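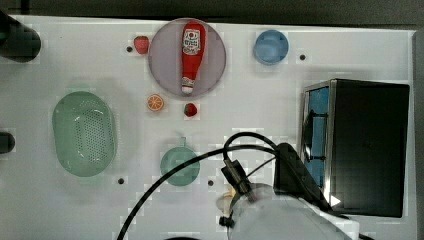

I have been trying to cook from one shopping trip a week since April, and I think I finally understand why my mother kept a notebook in the kitchen drawer. It had no recipes in it. It was a record of what was in the house and what had to be eaten next. I used to find that depressing. Now I have my own, a thin gray one from the post office, and the first page is a list of things I always overbuy. Ketchup is at the top. A red bottle lying across a plate, a couple of strawberries near it, and that could be a fair picture of my fridge on the last evening before I shop: one thing that never runs out and one thing that never lasts.

The reason for all this is simple enough. The shop on our street closed, and the nearest proper supermarket is now the one out at Urnov, two buses away. I don't drive. I could order in, and I did for a while, but the delivery fee plus the minimum order meant I was buying things to reach a number. I had four jars of the same pasta sauce at one point. So now I go once a week with a backpack and a wheeled bag, and what I bring home has to do until the next trip.

The first month went badly. I planned seven dinners in detail and wrote them on a sheet of paper on the fridge. By the third night I was already off the plan. I came home late, ate toast, and the fish that was meant for that night had to be cooked the next day in place of something else, and then the something else got pushed along too. Everything with a date on it went wrong in the same way. I threw out a bag of spinach, half a cucumber and a whole carton of cream I had bought for a soup I never made.

What I do now is plan four dinners and leave the other three open. The four are in order of how fast the food goes off. Fish or anything with leaves comes first. Then whatever has chicken in it, then something with cabbage, carrots or squash, and the last one comes mostly from the cupboard. The open nights are for leftovers, eggs, or being invited somewhere. If I skip a night nothing falls apart.

Ghazala Bukhari, who lives upstairs from me, gave me the best piece of advice I've had on this. She shops for five people and has done it for years. She told me to stop buying ingredients for dishes and start buying things I knew three uses for. Cabbage is her example. It goes in a stir-fry, it goes in soup, and you can slice it thin with salt and lemon. Fresh dill fails the test, at least for me. I know one thing to do with dill and then the rest turns black in the drawer.

She also sent me to Bajwa, the small grocer behind the bus station at Skarkavport, where I change buses on the way home. I had walked past it many times. It's good for lentils, rice, spices and big bunches of coriander, and the onions are better than at the supermarket. I buy the heavy things there so I only have to carry them on the second bus. It took me far too long to work that out. For weeks I hauled rice the whole way from Urnov.

Some notes on storage, mostly for myself:

Bread goes in the freezer sliced, on the day I buy it. I take out what I need in the morning. The heel gets used too, toasted, with butter.

Soft fruit gets eaten in the first two days. I tried the vinegar rinse, and I tried paper towels in the box, and both helped a little. Buying less helped more. In winter I don't bother and buy apples.

Herbs in a glass of water on the fridge door. Coriander does well this way. Parsley lasts longest of all.

Cooked rice gets cooled quickly and goes in the fridge or freezer right away. I freeze it flat in bags so that it thaws fast.

Cheese in the paper it came in, then in a tin. My tin is an old Celell cookie tin with a dent in the lid - it still closes.

I also keep one shelf for emergencies, which has chickpeas, tomatoes, tuna, noodles and a jar of peanut butter. The rule is that whatever I take off the shelf goes on the next list. I have broken that rule several times and always regretted it on a rainy night.

As for the money, I'm spending less, though I haven't kept careful enough records to say how much less. There are 52 weeks in a year and I have written down the totals for maybe half of the ones so far. Prices have gone up anyway, so comparing with last year wouldn't tell me a lot. What I can say is that the trash is lighter. I used to take the food waste down every other day and now it's twice a week.

The part I still haven't solved is lunch. I work from home three days and I get hungry at eleven. Leftovers are the obvious answer, but then they aren't there for the open nights, and I end up eating eggs more often than I'd like. I've started cooking a double amount of the cabbage dinner and putting half of it in the freezer in single portions. So far I've eaten most of those portions for dinner.

Next week I'm making the squash soup again, with less ginger this time, and I need to remember to buy stock cubes. They've been on the list for three weeks.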